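What Is Plastic?

By Marion MacKinnon

Look at the things near you right now. Your toothbrush, the buttons on your shirt, the case of a pen and the lid of a lunch box may all be made of plastic. Plastic is not one material. It is a family name for a lot of materials that are made in a similar way.

What is it made of?

Everything is made of tiny bits called molecules, which are much too small to see. In plastic, the molecules are joined end to end in very long chains. Scientists call a chain like this a polymer. "Poly" comes from a Greek word for "many."

Think of a bowl of cooked spaghetti. Each noodle is one chain. The noodles are tangled up together, so it is hard to pull just one out. The chains in plastic are tangled too, and this helps to make it strong.

Most plastic starts out as oil or natural gas from under the ground. Some is made from plants, such as corn or sugar cane.
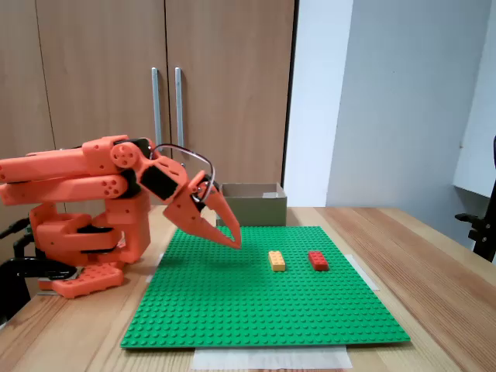

Soft when hot, hard when cold

Many kinds of plastic get soft when they are heated and hard again when they cool. This makes them easy to shape. At the Peleo factory in Altelgate, small plastic beads are heated to 190 degrees Celsius. The melted plastic is pushed into a metal mold, like batter going into a waffle iron. It cools, the mold opens and the new part drops out. One machine can make 2000 bottle caps in an hour.

Another way is 3D printing. A printer lays down a thin line of melted plastic, then another on top of it, until the whole shape is built. It is slow, but you do not need a mold - so it is good for making just one of something.

Where does the color come from?

Most plastic is clear or milky white to begin with. Color is mixed in while the plastic is soft, so it goes all the way through. If you scratch a green plastic brick, it is still green under the scratch. If you scratch a painted wooden block, you may see bare wood.
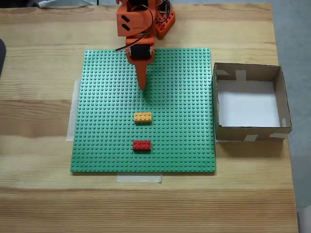 Photo: Craig Semple

What happens to old plastic?

Wood and paper rot away in time. Most plastic does not. It can break into smaller and smaller pieces and still be plastic. These pieces can get into rivers and the sea, where animals may eat them by mistake.

Some plastic can be recycled. It is sorted, washed, chopped up and melted to make new things. Look for a small triangle of arrows with a number inside. The number tells you which kind of plastic it is. Number 5 is polypropylene, often used for yogurt cups. Not every town can recycle every number, so ask a grown-up to check the rules where you live.

Words to know

Molecule - a very tiny bit of a material
Polymer - a long chain of molecules joined together
Mold - a hollow shape that is filled to make a part

Last updated 2021-10-24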